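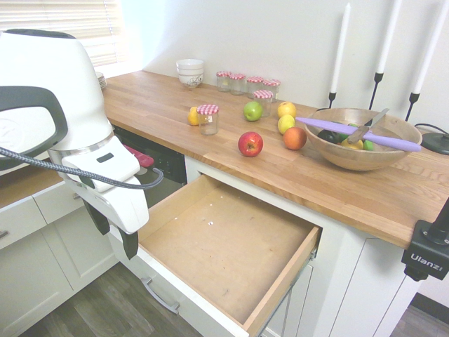
Tuesday, 9:40 am, kitchen bay

Drawer day! I've wanted to get at this kitchen properly since we moved the Andwood counter in, and this morning I finally had two clear hours and a good excuse, with Bảo Đàm wanting the jar layout settled by lunch.

Started with the shallow drawer under the butcher block. It's a nice thing, pale plywood sides with a white front, just above the curved silver handle on the cabinet, and it pulls right out so you can get a hand into the back corners. There's a faint stain on the floor of it and a few white specks. I'm leaving the stain until I've asked what Bảo uses on bare wood (last time I went at one with dish soap I raised the grain and had to sand it back, never again). Specks I'll brush out before anything goes in.

Inside measurement, side to side: 426 mm. I wrote 462 on the whiteboard, so if you copied it from there, fix yours!

Six of the little glass jars are out on the counter, the ones with the red and white gingham lids. I love these. They make the whole counter look like somebody's grandmother is about to walk in with a pie. Question is whether they live in the drawer or stay up top. Lying down they'd roll, so I'm thinking a liner with some grip. Kitex does one that comes on a 900 mm roll, and we may still have an offcut on the Zimau shelf. Will look after coffee.

Bowls and plates: both stacks stay on the counter near the back for now. The bottom bowl has the thin dark line pattern, and I'd like to find more of those, they look so good against the honey color of the wood.

Counter needs oil soon. I'd do 3 thin coats with a night between, and the front edge wants the most care, it's the bit everyone leans on.

To do:
brush out drawer
find liner offcut, or order
ask Bảo re stain
trial fit, jars upright and lying down
label for drawer front (Giáp has the good tape, get it back!)

10:55. No offcut on the shelf. Ordered a roll, 4 days. Jars stay up top till then and I'm quite happy looking at them.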